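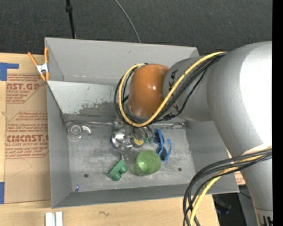
Figure 5. Open-topped bin on the tabletop, with the arm reaching in from the right.

4.2 Foam life and the clean glass

Foam is the part of a beer that drinkers judge first and pay for with the least enthusiasm. The bars we visited in Parsa had firm views on how much of it belonged in a glass, and the views matched up poorly. One wanted two fingers. Another wanted three, without saying whose fingers. We therefore measured foam life in seconds, from the end of the pour to the moment a bare patch of beer first showed through the head.

All pours in this section used the same pale lager from Wastis, served from keg into 400 ml straight-sided glasses. We chose it for its steady carbonation and for its flavor, which gave the pourers little reason to drink the samples. In total, 158 pours were timed. Of these, 57 went into glasses washed by the bar's usual method, and the rest went into glasses we had scrubbed ourselves with unscented soda, rinsed in cold water and dried upside down on a rack.

The bar-washed glasses lost their heads sooner, and they did so unevenly. Two glasses from the same tray could behave like strangers. Most of the spread came from the rinse step. Where detergent was left on the wall of the glass, the head thinned from the sides inward and slid off in patches. Where the glass had been polished with a cloth, the collapse was quicker still, and the cloth, when we asked to see it, explained a good deal.

Grease is the usual suspect in the foam literature, and we have no wish to clear its name. The proteins that hold a bubble wall together are easily pushed aside by fats, and a bar has a generous supply of these: fried food, lip balm, hand cream, the general air after nine in the evening. Glasses poured late in the shift did worse than glasses poured in the afternoon at four of the five sites. The fifth, Brurneo, does not serve food. It also closes early, so its late pours were not very late, and we would not lean on the comparison.

Pouring technique mattered less than the staff had promised us. A steep pour made a taller head, as expected, but in a clean glass the taller head and the shorter one left at nearly the same rate. In a badly rinsed glass no angle helped. Several pourers disagreed with this result while looking straight at the stopwatch.

We tried one commercial rinse aid, Ziken, at the strength given on its label and at half that strength. The half-strength rinse gave the longer foam life of the two – plain cold water did better than either. The product does leave the glass shiny, and a shiny glass is what the customer sees before the beer goes in.

Two limits should be noted. We timed only one beer, and wheat beers in particular may be more forgiving. We also judged the first bare patch by eye, under bar lighting, and the two observers were not always in agreement about what counted as bare. Where they differed, the earlier time was used.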